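Section 7. When a finger sticks or the grip count drifts

This is the fault I get asked about most on the Plallent hand-held gripper, so I've given it its own section. You squeeze the trigger, one finger closes, and the other one lags or stops short. Or both fingers close fine but the opening value in the log no longer matches what they're doing. Same cause most of the time, same fix. Set aside a clear stretch of table and have the small hex key from the Druvden kit handy.

Caution: Take the battery pack off before you put your hands anywhere near the fingers. The spring behind the slide holds tension with the power off, and it will close on you. It got my thumb in January and I had a purple nail for weeks.

1. Stop recording and save what you have. Don't delete the bad run yet, you'll want the log from it.

2. Remove the battery pack and wait for the status light to go out.

3. Push both fingers apart by hand, slowly. They should move together. If one drags, note which side and skip to step 5.

4. If they move together but the count was off, go straight to step 8.

5. Look along the slide for lint. Bedding and towels are the worst for this - the fibers wind themselves around the carriage and pack in tight. Pull them out with tweezers. No canned air, please! It just drives the fluff farther in.

6. Check the finger screws. Snug is plenty. Carol Wainwright, who wrote the first version of this guide, stripped two of them on one unit by leaning on the key, and I've done it once myself.

7. Move the fingers by hand again. Still dragging? Tag the unit and send it to the Mottram bench. Please don't oil it (oil plus lint makes a kind of felt, and then the whole slide has to be replaced).

8. Refit the battery pack and hold the trigger fully open while the unit starts. The log should read 1000. Squeeze all the way shut and it should read 200 or lower.

9. If the open value comes up short, run the zero routine from the Stummont menu and repeat step 8. I once had a unit stuck at 132 short no matter what I did, and that was a cracked encoder ring, so give up after two tries and swap the unit.

10. Do a few practice grabs on cloth before you go back to real work. Something soft and bunched up is a good test, and a made-up table is not much use.
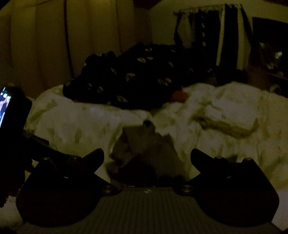 Can I keep using the runs I recorded before I noticed the fault?

Keep the ones where the log still goes back to 1000 when the fingers open, and flag everything after the first one that doesn't.

Note: Clean the slide every 3000 grabs or so, sooner if you've been working with fleece. The counter is on the second page of the Stummont menu and it doesn't reset itself, so write down the number when you're done.

Section last changed 22 June 2025. The part numbers for replacement fingers are in Section 9.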